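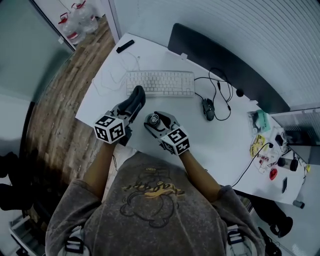 How often does a desk keyboard need cleaning? Once a month is enough for most people, with a quick wipe of the keys and mouse in between if you eat at your desk.

Jostwood questions the daily desk reset and publishes a shorter routine

13 July 2025

Jostwood, the home and office storage maker, has today published a free guide to keeping a computer desk in order. It is two pages long. The company says that is already more than the subject needs, and that most of the advice now being sold to people who work at a desk is padding.

The guide, called Plain Desk, was written after Jostwood tried out 11 popular desk-tidying routines at its Grodon workshop in January. Several asked for a full clear-down every evening. One called for a separate cloth for each piece of equipment. Jostwood could find little to show that the longer routines left a desk in a better state by the end of the week than a short one did, and it has doubts about any plan that takes longer to read than to carry out.

The company is equally doubtful about some of its own trade. Desk organisers, cable boxes and drawer inserts are often bought before anyone has looked at what is on the desk. Jostwood sells all three. Its guide tells readers to leave them alone until the loose things have been dealt with, and accepts that many people will then find they have no use for them.

Plain Desk starts with the cable. A keyboard lead left in loops across the desktop gets under the mouse, drags on the hand and collects crumbs. The guide advises taking the slack to the back of the desk, folding it into a loose bundle and holding it with one soft tie. Tight coils are discouraged, as are adhesive clips, which came away from two of the test desks and took some of the finish with them.

Next comes the keyboard. Unplug it, turn it over and tap the back gently. A soft brush will shift most of what is left between the keys, and a barely damp cloth will do the tops. White keys show grey marks sooner than dark ones, and the guide sees no cause to scrub harder on that account. Cleaning gels and putties get a paragraph of their own, most of it unfavourable. They picked up dust well enough in the workshop but left bits behind in the gaps.

A mouse with an angular body holds dirt along its seams, where a dry wooden toothpick works as well as any of the tools sold for the job. The feet underneath should be wiped too. The desktop is left until last.

Jostwood makes no promises about concentration, mood or output. It has read the claims that a clear desk leads to a clear head and remains unpersuaded. What it will say is that a desk with the lead out of the way is easier to wipe, and that the whole job can be done before the kettle boils, or not long after.

The guide was edited with Czarnecka, the household advice publisher, which removed over 100 lines from the first draft. Nelix, the printing firm, is producing 1000 paper copies for shops that stock Jostwood goods. No purchase is needed to pick one up, and the text carries no discount codes.

A second guide, on desk drawers, is planned for January. Jostwood has yet to decide whether there is enough to say.

Notes to editors

Jostwood makes shelves, trays and desk storage and is based in Grodon. Its products are stocked by 159 independent shops.

Plain Desk may be reprinted in full without charge, provided the wording is left as it stands. Paper copies for review can be requested from the Jostwood press office.

Ends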